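From: Noemi Delacroix
To: gelex-floor list
Date: 2018-09-21
Subject: Re: Arm on the prep bench

> Does the Joo cell replace the second bench post, or does someone still lay things out?

Someone still does. The post stays; the duties change.
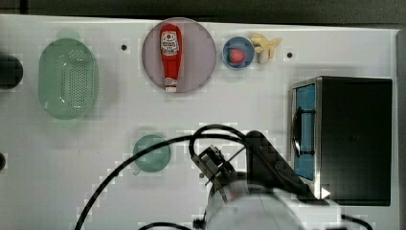
1 min read

The operator sets out the plate, bottle and bowl, then supervises. Shifts stay at 26 hours a week. Resets are logged in Dakia,

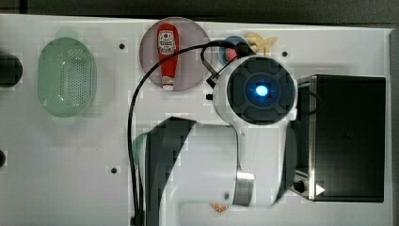 with the operator's initials and the fault code. Training takes 2 days.

Open items:

1. Pay grade for supervised shifts. Gromis has the draft.

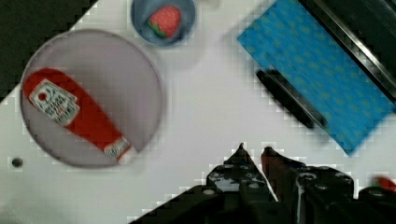
2. Stop authority. Any operator may halt the arm without asking a lead.
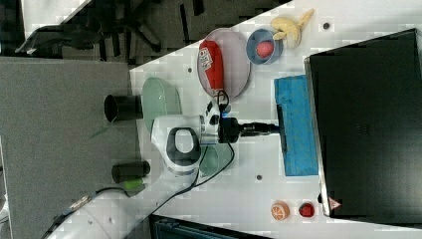

Arm at the bench, gripper against the blue block.

Comments to me before January.

Noemi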